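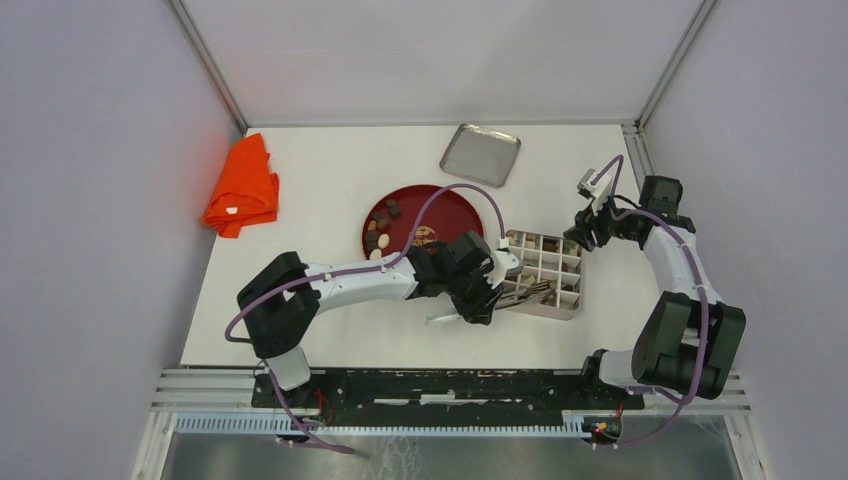 Rokasside: Harvest of Moons
Turn-based strategy for PC, from Midlow Games

Most space strategy games hand you a warship and a grudge. Rokasside hands you a leaky freighter, a crew of two and a letter from your aunt asking you to look after her moon while she's away (she doesn't say how long). From there it's up to you, and we hope you'll take your time, because we certainly took ours making it!

You'll plant crops, patch domes, haggle with passing traders and, sooner or later, work out what to do about the Plomstead Combine, who would like your moon very much and have the ships to take it. You can fight them, and plenty of our testers did. You can also marry into the family, or sell them turnips until they owe you so much money that they go home – Floarea Dobre, who wrote the story, is fond of that ending. 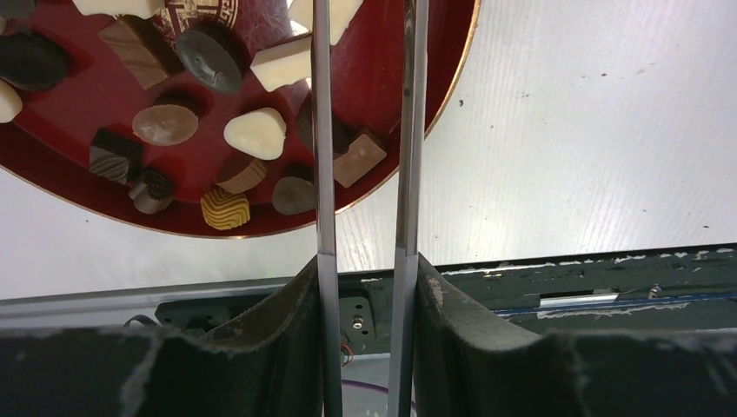

WHAT YOU GET

The full campaign, with nearly 500 star systems to wander through
3 starting captains, each with their own ship and their own bad habits
Hot-seat play for 2 people at one keyboard
The complete soundtrack by Bogdan Pascu, as separate music files you can play anywhere
A printable star map, which looks lovely on a wall

Saves carry over from the demo, so if you've already got a nice little farm going on Sukprasert, it will be there waiting for you, turnips and all.
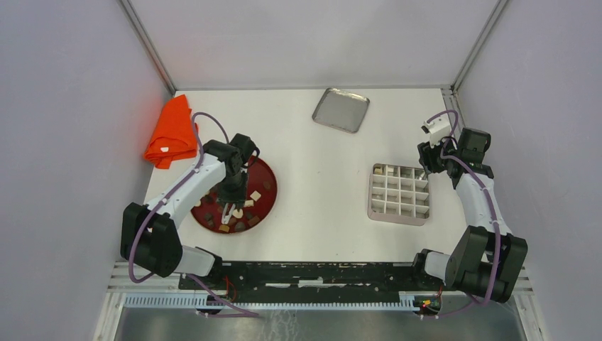
BEFORE YOU BUY

The game runs happily on older laptops, and you won't need an internet connection once it's installed. There's no multiplayer over the network. If your copy won't start, write to us through the support form and tell us which version of Windows you have – we read every message and we do write back, though it can take a few days in November, when everyone seems to be playing at once.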